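News from the picking cell: new finger tips, new white wall checks, and a longer Monday list

By Zdenka Tomić, cell maintenance, Gronbridge workshop

Many of you asked me in November why the bin picking cell was standing still for two days. The short answer is that the gripper was dropping blocks and we wanted to find the cause before we started the long run for the Curkari project. The longer answer is below, and I hope it is useful also for the people who look after the other cells.

The first sign came from the log. In a run of 2,000 picks the cell reported 38 drops, and almost all of them happened when the arm was already lifting. Leobardo Aguirre first suspected the air supply, so we started there. We closed the main valve, let the pressure go down, and opened every fitting on the hose bundle. One of them had a small cut in the seal. We changed it and tested again, but the drops continued, so the seal was not the whole story.

After this we looked at the fingers. The hooked tip on one of them had become round from touching the metal floor. You could feel it with a fingernail, but it was hard to see. Itzel Tapia put the old tip next to a new one from the drawer and then the difference was clear to everybody. Both tips are new now. Please write the pick counter on the paper card when you change them. The card for the old pair was blank, and we could only guess how long they had been in use. The present pair was mounted at counter 726.

The second thing was the position of the bins. They stand on the wooden top and are held by clamps, and with time the vibration makes the clamps a little loose. When the bin moves even a small distance, the arm goes down in the wrong place and the finger rubs on the wall. I do not like to overtighten, as the rim can bend. The method we use now is this: close the clamp by hand until it stops, then give half a turn more, then push the bin from the corner. If it moves, clean the contact surface and begin again. Do not simply turn harder.

The coating on the white wall also needs attention. It loses small flakes at the lower part, and a flake under a block can confuse the depth reading. For the moment we brush the floor of the bin before every run. Terence Heywood has asked Villaseñor for a price for a replacement panel, and he would like one without paint. I agree with him, but the vision settings were made with white behind the blocks, so they would have to be done again. We will decide when we have the price.

After the mechanical work we did the reference again. The order is important and I was asked to write it down:

Empty the bin and brush it.
Check all clamps.
Move the arm to the home position at slow speed, with one hand near the stop button.
Teach the corner points, always beginning at the front left.
Run the wall distance test with no blocks.
Put in the blocks and make the first picks at slow speed.

For the last step we use the short red and green set from Zemport – the long ones are red, the short ones are green. Throw them in, do not arrange them. A block that lies alone is easy. The real test is when several lie close together at one side, and the finger must find its way between them and the wall.
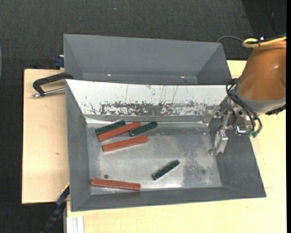
The gripper inside the front bin, with red and green blocks on the floor and the worn coating on the white wall.

Since the new tips, the drops have almost disappeared in the slow runs. At full speed we still see one from time to time, mostly with a green block lying against another block. Leobardo thinks the closing force is a little low for this case. He will raise it in small steps, and he asks that no other person change this value in the meantime, also not "only for a test."

A word about the cables. The yellow one makes a loop on top of the arm and it must stay free to move when the wrist turns. If you add a tie, leave enough length, then turn the wrist slowly to both ends and watch the loop. Crisóforo Villalobos has spare ties and fittings in the gray cabinet, second drawer. If you take the last one, please tell him.

The checklist for this cell is now two pages and hangs beside the control screen. The old one is no longer valid, so please remove any copies you keep in your folders. Corrections are welcome, also for my English. I am usually at the bench until 4 in the afternoon.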